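Irnside Breakfast Corner: progress report no. 2

To: Clotilde Bouvier, small grants
From: Seo-ah Cho, Irnside day room
7th January

Clotilde, apologies, this is going out between two other things so it's more notes than report. Figures at the end. Shout if anything is missing and I'll send it over.

Where we are

Corner is set up and in use. Not finished, but people are making their own breakfast in it and that was the main point of the grant. When I wrote the first report in August we had a bare room, a pile of catalogs and an argument over where the table should go. Table went along the long side in the end. Plugs are close by and there's still space for a wheelchair to come in and turn.

We have had 19 people sign up for the morning sessions against the 25 we said in the application. Not all of them come every time. A few come for the toast and leave, which is fine by me, they still made the toast.

What we bought

Table. Light wood-grain top, wipes down easily. Came with a cable hole already in it, with a black ring, over toward the back left. Handy. Delivery was slow, two dates missed, then it turned up early one morning before anyone was in and the people next door signed for it. No damage.

Toaster. White, two slots, plain. We looked at the four-slot Dindo and decided against it. With two slots you put your own bread in and you wait for your own bread. With four, somebody always ends up doing it for everyone. Controls on the one we got are simple enough that I've stopped being asked.

Pitcher. Clear glass. I know the application said plastic. We tried a Yeom plastic one first and people couldn't judge how full it was, the sides were cloudy from new. With glass you can see the level while you pour and stop in time. It is heavier, and two of our regulars find it hard work when full, so the rule is half full and go back for more. Would like to buy a smaller one as well, see below.

Towels. Blue microfiber. These get used for everything and go home with me to be washed, so a few more wouldnt hurt.

Backdrop. Black fabric over a rail, clipped at the top corners, with cut-out letters pinned on. Was not in the original budget, came out of the "making the room nice" line. The wall behind was a tired gray-white and it made the whole corner feel like a hallway. Much better now. The letters are a bit wonky in places and I've had three offers to straighten them. Leaving them alone. Creases in the fabric will drop out eventually or someone will bring an iron.
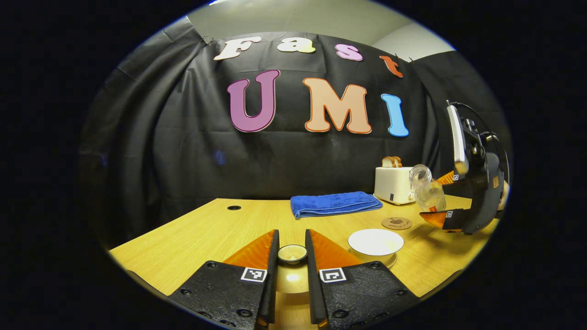

The breakfast corner: table, toaster and glass pitcher, with the lettered backdrop behind.

What the sessions look like

Same order each time. Wipe down table, toaster out, bread out, pitcher filled at the sink. Everybody gets a job and the job changes the next time. Pouring was the one people were most nervous of, they practice with water first and move on to juice when they feel like it. No pushing.

Toast has been easier than I expected. Main problem is patience, people pop it up early to have a look. We now say "leave it till it jumps" and that mostly works. Butter is another matter. Hard butter, soft bread, holes. We switched to a spreadable tub after the first couple of weeks and should have done it from the start.

Clearing up is the weak bit. People are happy to cook and less happy to wipe, same as my house. Crumb tray gets forgotten. I've put a note on the checklist by the sink and will report back on whether anyone reads it.

One breakage so far, a cereal bowl, no injuries. Recorded in the book.

What has gone less well

Storage. The shelving unit from Gurnix still hasn't come. It has been "with the warehouse" since we paid the deposit. I have asked for a firm date or the deposit back. Until then things live in boxes under the stairs and setting up takes longer than it should, which eats into the session.

Recipe cards. Promised, not done. The text is written but I want drawings with it and haven't found anyone to do them yet. If you know somebody please say.

Evening session. On hold. Interest was there but I cant staff it, and I'd sooner have the mornings running properly than two half-good things.

Money

Grant was 900 for equipment and fittings. Table was the big item. Left over at today's date: 101, not counting the shelving deposit if it comes back. Receipts are scanned and in the shared folder, apart from the pins and clips for the backdrop, which I paid for in cash and the receipt went through the wash. Small amount, happy to cover it myself if it's a nuisance for you.

With what is left I'd like to buy:
a second, smaller pitcher, for the people who find the big one heavy
more towels
a butter dish with a lid

None of that was on the list you approved so please confirm before I order. A yes by email is enough.

Next few months

Get the shelving in, or give up on Gurnix and buy elsewhere. Finish the recipe cards, even if it's with photos and no drawings. Add one new thing to the menu, probably eggs, which means a conversation about the hotplate and who stands next to it. I need to redo the risk form for that and will send you a copy.

Also want to ask the group what they think of it all. Have only had comments in passing so far ("better than the old room", "more jam") and you did ask for feedback in writing. Will do a short sheet with tick boxes and type up the answers.

You mentioned coming to see it. Mornings are best, come hungry. Let me know first so I can get enough bread in.

Seo-ah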